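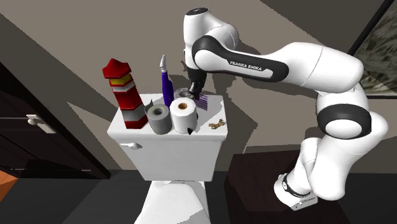 Most homes have a shelf that was never meant to be one, and for the team at Jivico the top of the toilet tank has become the hardest surface in the house. The company wants household robots to tidy small rooms, and small rooms are where they get into trouble. In the simulated bathroom its operators use, two toilet rolls stand side by side on the tank lid with a tall red and white striped lighthouse next to them, and the arm has to get its two fingers down among the smaller things without knocking the rolls over. A person does this half asleep. A robot has to be shown, over and over, by someone with patience.

In Amville that someone is often Lewis Pringle. He works from a first-floor room above a bicycle shop, with a screen, a hand controller and a kettle. He moves the controller and the arm on the screen moves with it. When he squeezes, the gripper closes. Every attempt is saved from start to finish, and each saved attempt is called an episode. A learning system later goes through the episodes and tries to work out what the arm ought to do when it meets a bathroom of its own.

Pringle used to fit kitchens. He says the old job helps more than people expect, as he spent years reaching into awkward corners with his wrist at a silly angle.

"You learn to think about your elbow," he says. "The fingers are easy. It's the elbow that hits the wall."

The batch he was working on when I visited in April was planned at 197 episodes. The instructions fit on a single page. Pick up the named object, lift it clear of the others, put it where the page says, let go, move back. There is a line about not dragging things along the surface, which Pringle admits is the one he breaks when he is tired.

No two starts are quite the same. The program shifts things a little between attempts and changes the direction of the light, so that the shadows on the wall fall in different places. The viewpoint moves as well. A system that has only ever seen a room from one side tends to learn the side and forget the room, and the first version Jivico trained did exactly that. It worked well until the view was turned a few degrees, then closed its fingers on thin air. 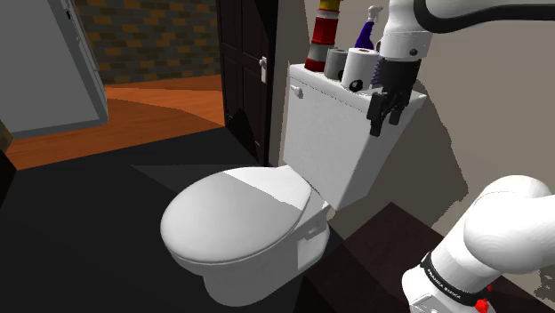

The person who decides what counts as a good episode is Isla Munro. She sits in the company's other office, in Clurthorpe, and watches recordings for much of the day at double speed. She gives each a score from one to five. Anything below 4 is set aside, though it isn't thrown away. Failed attempts have their own folder, and she thinks they may turn out to be worth as much as the good ones -- a system that has never seen a roll tip over has no idea what to do next.

Her main complaint is about hesitation. Operators stop to think with the arm in mid-air, and the pause is recorded along with everything else. Train on enough of that and the robot will pause too, for no reason, in the same spot. She sends those episodes back with a note that says "dither". Pringle has had plenty of them.

They disagree about tidiness. Munro prefers short, direct movements, all done much the same way, since they make for steadier training. Pringle thinks the examples should be as varied as the people who will own the machines. For now they have settled on a split. Most episodes follow the page, and in the rest the operator may go about it however he likes. Those are marked, so that they can be left out if they do harm.

Working in simulation has obvious comforts. Nothing breaks, nobody mops up, and a spoiled attempt can be reset with one key. It has limits too. Simulated paper doesn't squash in quite the way the real stuff does, and a grip that holds on the screen may slip in a house. Jivico's answer is a second set of examples, to be recorded in a real bathroom in a rented flat on Kerr Street, with a real arm bolted to a cabinet. Munro expects that set to be much smaller and much more expensive.

By four in the afternoon Pringle had done his share and was on to his last few. He lined the arm up, stopped, swore quietly and started again from the beginning.

"Dither," he said, and pressed reset.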